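Jul 29, 2020

Glue trials, Huller batch

Mixed 12 g hide glue to 40 mL water, soaked overnight, warmed this morning. Skin formed on top again — lid was off. Skimmed it.

Lap joints in Lotska maple, 54 min in clamps. Too short I think. Two let go when I twisted them by hand, rest seem OK but teh edges are starved. Spread thicker next time, both faces.

Ronaldo Dumlao wants the Brallell numbers beside ours for colour as well as strength. Haven't got a grey card, ask him.

Pot odour is bad, moved it next to the window. Tap water v. hard here, try distilled. Order more before December price goes up.
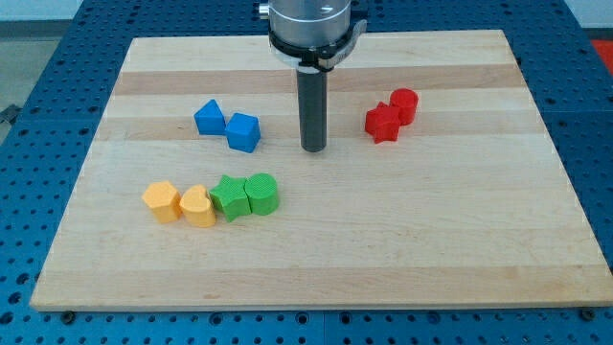 Tommorow

Recut the failed pair, clamp overnight. Label the jars!!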